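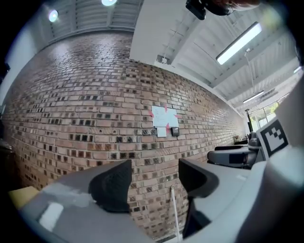
Search this forum... Enter keywords

Hand-held grippers, second pair: finger pads and marker tracking

tofte
Posted 10/02/2018

We have two hand-held grippers going at the Wotthorpe shared shop and I'd like opinions before I print more parts. The idea is the usual one. A person does the job by hand with the grippers, the markers give us the position, and later the Kuko arm gets the same moves played back to it. The arm itself is still in pieces, so for now it's all hand work.

What works: the fingers open and close evenly, and the housing has held up since April. What doesn't: the position jumps when I turn my wrist past a certain point. It comes back after a moment but the path in between is junk. Out of 249 short runs I had to throw out 3 completely and trim a lot of the others.

Fingers are black, curved, printed soft. I'm on version 4 of the pads. Camera is a wide one looking out past the fingers.

Questions:
1. Is the jump a marker problem or a lens problem?
2. Does anybody use a harder pad and not regret it?

Eyvindur

belanger_r

Lens problem, I'd bet on it. With a lens that wide, straight lines near the rim bend so much that a square marker isn't square any more. If you calibrated with the board held in the middle, the numbers out at the rim are a guess. Redo the calibration and push the board right out to the sides and corners, tilted, close up and far away. Takes half an hour.

Réjean

fehr_shop

I don't agree. I had the same jump and recalibrated 2 times with no change at all. It was the marker. When you see a flat marker nearly face on, the solver can't always tell which way it's tilted, and it flips between two answers. That looks exactly like what you describe - good, then junk, then good again. A cube with markers on several sides fixed most of it for me.

belanger_r

A flip would give him a bad angle with the position still close. He says the position jumps.

fehr_shop

He says "position" but he hasn't posted numbers. Eyvindur, can you plot angle and position separately for one of the bad runs?

tofte

Will do. I should have said that one of the checks I run is just standing by the brick wall and moving slowly from side to side. The mortar lines make it easy to tell if the lens correction is off, so you get that for free.

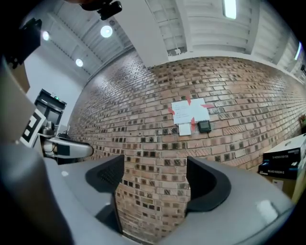
I did the plots last night on one of the three worst runs. The angle goes first, and the position follows it a few frames later. So Clifford may be right about the flip, but I also found that my smoothing filter drags the position along once the angle is wrong. That part is my own code. I turned the filter off and the position jump got a lot smaller.

I'm going to recalibrate anyway. The last one was done with the old lens mount.

w_ouellet

On the pads: I went harder and went back. The hard ones marked up anything with a painted surface, and they slid on smooth plastic. Then I tried a soft skin over a hard core, glued on with Norance contact cement. That's been fine for small boxes and tools. The glue lets go at the tip after a while and you have to redo it.

Wayne

tofte

How thick is the skin?

w_ouellet

Two millimeters. Thinner tears when you peel it off to reglue.

troels_a

I'd leave the pads alone until the tracking is settled. If you change the finger shape now, your old runs won't match the new ones and you'll be starting over. We did that at Chisholm and lost most of a winter's recordings.

fehr_shop

Depends what he wants from the old runs. If he's trimming most of them, starting over might be quicker.

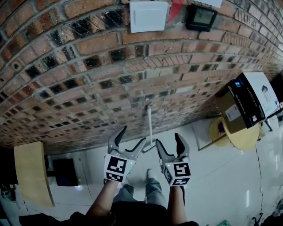 belanger_r

Do you need to record both hands on the same clock, or can you line them up afterward?

tofte

Same clock if you can manage it. I lined them up afterward for the first batch by tapping the fingers together at the start of each run, and by the end of a long one the two sides had drifted apart. Now one computer stamps both streams as they come in and the drift is gone. I still do the tap as a check.

troels_a

The tap is good. Do one at the end too, then you can see any drift without going through the whole run.

tofte

Good idea, adding that. I'll recalibrate first, then do a batch with the filter off and post both plots. Pads stay at version 4 for now. Wayne, if you still have the file for the hard core I'd like a copy for later.

w_ouellet

I have it on the shop computer. I'll send it over when I'm back in.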